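3장. 도입 계획과 예산 편성

본 장은 Fulleck 작업대에 로봇 암을 설치하려는 구매 담당자와 현장 책임자를 위한 것입니다. 배선과 초기 전원 투입은 4장을 참조하십시오. 견적 요청서 양식은 부록 나에 있습니다.

3.1 견적 요청 전 확인 사항

1. 설치 공간의 가로, 세로, 천장 높이를 실측하여 양식의 첫째 칸에 기입합니다. 도면 치수를 그대로 옮기지 마십시오.
2. 작업대 주변에 사람이 지나다닐 통로를 표시합니다. 암이 최대로 뻗은 위치에서 통로까지 최소 50 cm를 비워 둡니다.
3. 바닥이 수평인지 확인합니다. 이중 바닥(액세스 플로어)인 경우 시설 부서에서 하중 확인서를 받아 첨부합니다.
4. 콘센트의 위치와 회로 용량을 기록합니다. 로봇 제어기와 사무용 기기는 같은 회로에 연결하지 않습니다.
5. 암의 대수를 정합니다. 나중에 한 대를 추가할 계획이 있으면 프레임은 처음부터 두 대용으로 주문합니다. 프레임을 교체하는 비용은 두 대용과 한 대용의 가격 차이보다 큽니다.

참고: 티치 펜던트는 암 한 대당 하나씩 공급됩니다. 펜던트를 놓을 자리는 작업대 면적에 포함하지 말고 별도의 책상으로 계산하십시오.

3.2 작업대와 조작 책상의 배치

조작 책상은 작업대 옆에 나란히 두는 것을 권장합니다. 조작자가 펜던트를 잡은 상태에서 그리퍼 끝을 볼 수 있어야 하며, 비상 정지 버튼은 팔을 뻗지 않고 누를 수 있는 거리에 있어야 합니다. 책상 길이는 펜던트 외에 키보드와 마우스까지 놓을 수 있도록 잡습니다.
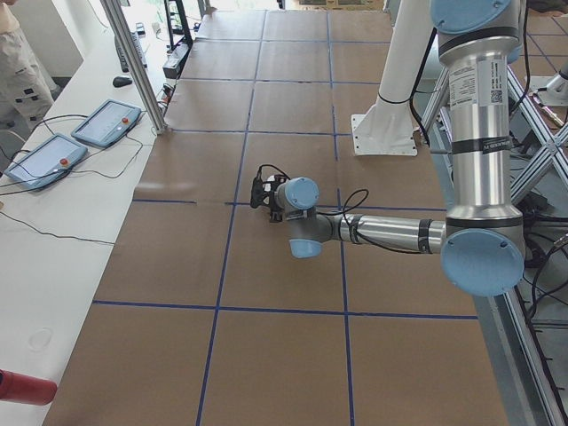
그림 3-1. 격자로 구획한 작업면과 왼쪽의 조작 책상. 펜던트마다 빨간색 비상 정지 버튼이 있다.

1. 책상과 작업대 사이로 지나가는 케이블의 경로를 먼저 정한 다음 책상 위치를 고정합니다.
2. 케이블 길이는 실제 경로를 따라 줄자로 재고, 여유분을 더해 주문합니다. 연장 케이블은 기본 구성에 포함되지 않습니다.
3. 암의 베이스를 고정할 판의 볼트 위치를 상판 도면에 표시하여 공급사에 보냅니다. 상판 타공은 출고 전에만 무상입니다.

주의: 펜던트 케이블이 통로 바닥을 가로지르게 하지 마십시오. 부득이한 경우 케이블 덮개를 예산에 포함하십시오.

3.3 소모품 예산

소모품은 장비 견적서에 나타나지 않아 누락되기 쉽습니다. 첫해 예산에는 다음 항목을 별도로 잡아 두십시오.

작업면용 갈색 종이: 롤 단위로 구매. 한 롤 길이 100 m
구획용 파란색 테이프: 롤 단위로 구매. 한 롤 길이 50 m
그리퍼 손가락 교체 부품: 암 한 대당 한 벌
케이블 고정용 스트랩: 길이별 혼합 포장. 한 봉지 200개
시험용 물체: 3.4절 참조

종이와 테이프의 규격은 Dovhaniuk 자재 목록에서 확인할 수 있습니다. 같은 폭의 제품이라면 다른 공급처에서 구매해도 보증에는 영향이 없습니다.
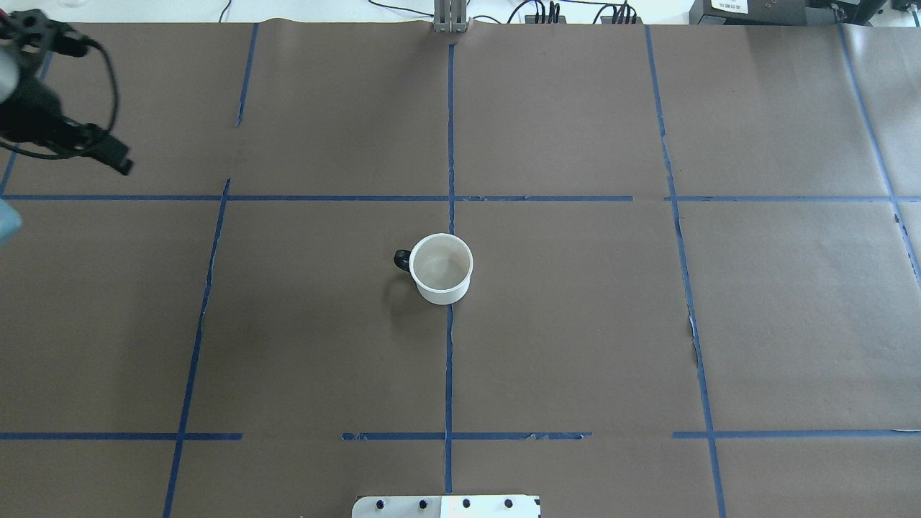 테이프 수량은 최초 시공분만으로 산정하지 마십시오. 보수용으로 한 롤 이상을 추가하고, 점검 주기를 작업 일정표에 넣어 둡니다. 점검할 때에는 선이 끊긴 곳과 찢어진 곳을 나누어 기록합니다. 그림 3-2의 작업면에서는 위쪽 가로선이 중앙에서 조금 오른쪽에 틈이 있고, 아래쪽 가로선은 여러 토막으로 나뉘어 가운데 토막이 군데군데 찢겨 있습니다. 이 정도 상태이면 아래쪽 선은 전체를 다시 붙이는 것으로 계산합니다. 종이 가장자리가 말려 올라온 부분도 같은 점검표에 적습니다.

3.4 시험용 물체의 선정

1. 실제로 다룰 물체와 크기, 무게가 비슷한 것을 고릅니다. 손잡이가 달린 머그처럼 한쪽으로 튀어나온 부분이 있는 물체를 적어도 하나 포함하십시오.
2. 같은 물체를 여분까지 한 번에 구매합니다. 생산 시기가 다르면 치수가 달라질 수 있습니다.
3. 물체마다 관리 번호를 바닥면에 붙이고 무게를 기록합니다.

주의: 도자기나 유리 제품을 사용할 때에는 보안경과 청소 도구를 함께 준비하십시오.

3.5 발주와 검수

발주서에는 견적 번호와 옵션 코드를 모두 기재합니다. 두 대용 프레임의 옵션 코드는 138입니다. 코드가 빠진 발주서는 한 대용으로 처리됩니다.

회계 연도 안에 검수를 마쳐야 하는 기관은 늦어도 10월까지 발주하십시오. 분할 납품을 선택하면 프레임과 책상이 먼저 도착하고, 암과 제어기는 설치 기사가 방문할 때 함께 반입됩니다.

발주 변경 문의: Alter 영업지원, 담당 Zuzana Vávra
현장 실측 문의: Clastthorpe 설치팀, 담당 Sombat Thaweesak

검수 시에는 부록 다의 점검표를 사용하고, 서명한 사본 한 부를 장비와 함께 보관합니다.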